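Sorkomden sucht Testbetriebe und Einzelpersonen für die Erprobung des Tischarbeitsplatzes »Nolleck«

Aufruf zur Teilnahme

Die Sorkomden GmbH bietet mit dem Tischarbeitsplatz Nolleck einen zweiarmigen Roboterbausatz für Sortier-, Ablage- und Einräumarbeiten mit Kleinteilen an. Vor der Freigabe der nächsten Ausbaustufe wird der Bausatz einer begleiteten Erprobung unterzogen. Gesucht werden hierfür sowohl Betriebe, die einen Arbeitsplatz in den eigenen Räumen aufstellen, als auch Einzelpersonen, die in unserer Versuchswerkstatt in Hullel an der Fernbedienung der Arme mitwirken. Die Erprobung beginnt im Juni und wird von der Projektstelle Zheng wissenschaftlich begleitet.

Gegenstand der Erprobung

Der Bausatz umfasst zwei Roboterarme mit Parallelgreifern, einen Rahmen aus Aluminiumprofilen zur Befestigung an einem Arbeitstisch, die Steuerung sowie die Software zur Einrichtung und Aufzeichnung von Arbeitsabläufen. Der Listenpreis beträgt 1.795 Euro zuzüglich Umsatzsteuer. Für die Dauer der Erprobung wird er den teilnehmenden Betrieben nicht in Rechnung gestellt; eine spätere Übernahme zum ermäßigten Preis ist möglich, jedoch keine Bedingung der Teilnahme.

Erprobt werden vor allem Aufgaben mit biegsamen und unregelmäßig liegenden Teilen: Gummibänder, Dichtringe, kurze Kabelstücke, Beutelverschlüsse. Solche Teile verändern beim Greifen ihre Form und lassen sich mit fest programmierten Abläufen nur eingeschränkt handhaben. Die Arme werden deshalb zunächst von einer Person ferngesteuert. Aus den dabei aufgezeichneten Bewegungen entstehen Abläufe, die der Arbeitsplatz anschließend selbständig ausführen soll. Bewertet werden die Bedienbarkeit, die Greifsicherheit, der Aufwand für die Einrichtung und die Verständlichkeit der Anleitung.

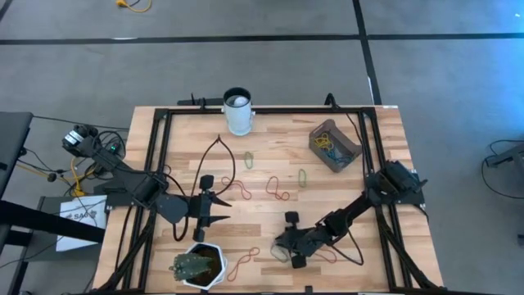
Arbeitsplatz mit zwei Greifarmen, losen Gummibändern und grauem Sammelbehälter.

Teilnahme als Betrieb

Angesprochen sind kleine und mittlere Betriebe aus Versand, Konfektionierung, Gartenbau und Laborbedarf sowie Werkstätten und berufsbildende Einrichtungen. Insgesamt stehen 16 Plätze zur Verfügung. Vorkenntnisse in der Robotik sind nicht erforderlich. Vorausgesetzt werden

ein fester, ebener Tisch in einem trockenen und beheizten Raum;
ein Stromanschluss in unmittelbarer Nähe sowie ein kabelgebundener Netzwerkzugang;
eine verantwortliche Ansprechperson und eine Vertretung;
mindestens eine wiederkehrende Aufgabe mit Kleinteilen, die sich für die Erprobung eignet;
die Bereitschaft, ein Betriebstagebuch zu führen und an der Abschlussbefragung teilzunehmen.

Die Lieferung und die Erstaufstellung übernimmt Sorkomden. Die Einweisung findet am Aufstellungsort statt und richtet sich an bis zu zwei Beschäftigte. Betriebe mit Schichtarbeit können eine zusätzliche Einweisung beantragen. Bauliche Veränderungen am Rahmen sowie der Anbau fremder Greifwerkzeuge bedürfen der vorherigen schriftlichen Zustimmung.

Teilnahme als Einzelperson

Für die Versuchswerkstatt in Hullel werden Personen gesucht, die die Arme nach Anleitung fernsteuern und gleichartige Greifaufgaben mehrfach wiederholen. Eine typische Aufgabe besteht darin, lose Gummibänder vom Tisch aufzunehmen und in einen Behälter zu legen. Die Lage der Teile wird zwischen den Durchgängen verändert. In einem Teil der Sitzungen befinden sich weitere Gegenstände auf dem Tisch, die nicht bewegt oder berührt werden dürfen.

Teilnehmen können volljährige Personen mit guten Deutschkenntnissen und normalem oder durch Brille beziehungsweise Kontaktlinsen ausgeglichenem Sehvermögen. Linkshänderinnen und Linkshänder werden ausdrücklich zur Bewerbung ermutigt. Die Tätigkeit wird überwiegend im Sitzen ausgeübt; die Werkstatt ist stufenlos zugänglich. Eine Höhenverstellung des Bedienplatzes ist vorhanden.

Die Sitzungen beginnen jeweils um 9 Uhr oder um 14 Uhr. Pausen sind Bestandteil der Sitzung und werden vergütet. Die Höhe der Aufwandsentschädigung wird mit der Teilnahmevereinbarung mitgeteilt. Fahrtkosten innerhalb des Verkehrsverbundes werden gegen Vorlage der Belege erstattet.

Sicherheit und Versicherung

Die Arme werden in der Erprobung mit begrenzter Geschwindigkeit betrieben. Während des Betriebs ist das Hineingreifen in den Rahmen untersagt. Vor dem Umlegen von Teilen oder dem Wechsel eines Behälters sind die Arme anzuhalten – dies gilt auch für kurze Eingriffe. Lange Haare sind zusammenzubinden, Armbänder und lose Tücher abzulegen. Einzelpersonen sind für die Dauer der Sitzungen über Sorkomden unfallversichert. Für Betriebe gelten die eigenen betrieblichen Regelungen; eine Vorlage für die Gefährdungsbeurteilung wird bereitgestellt.

Datenschutz

Aufgezeichnet werden die Bewegungen der Arme, die Eingaben an der Fernbedienung und Kamerabilder des Arbeitsbereichs. Tonaufnahmen erfolgen nicht. Gelangen Personen in den Aufnahmebereich, werden die betreffenden Abschnitte vor der Auswertung unkenntlich gemacht. Die Projektstelle Zheng erhält die Daten ausschließlich in pseudonymisierter Form. Die Einwilligung kann jederzeit ohne Angabe von Gründen widerrufen werden; bereits entstandene Ansprüche auf Aufwandsentschädigung bleiben davon unberührt.

Bewerbung und Auswahl

Betriebe reichen das ausgefüllte Formblatt »Nolleck – Betrieb« ein und fügen eine kurze Beschreibung der vorgesehenen Aufgabe bei, möglichst mit Angaben zu Größe, Gewicht und Material der Teile. Muster können auf Anforderung eingesandt werden. Einzelpersonen verwenden das Formblatt »Nolleck – Werkstatt« und geben an, zu welchen Tageszeiten sie zur Verfügung stehen. Lebenslauf und Zeugnisse werden nicht benötigt.

Bei der Auswahl der Betriebe wird darauf geachtet, dass unterschiedliche Branchen und Aufgaben vertreten sind. Gehen mehr geeignete Bewerbungen ein, als Plätze vorhanden sind, entscheidet unter gleichartigen Vorhaben die Reihenfolge des Eingangs. Ein Anspruch auf Teilnahme besteht nicht. Nicht berücksichtigte Betriebe können auf Wunsch für eine spätere Erprobung vorgemerkt werden.

Die Formblätter sind über das Bewerbungsportal der Sorkomden GmbH abrufbar und dort auch einzureichen. Auf schriftliche Anfrage werden sie in Papierform zugesandt. Rückfragen zum Lieferumfang und zu den technischen Voraussetzungen richten Sie bitte über das Portal an die Abteilung Produkterprobung, Stichwort »Nolleck«.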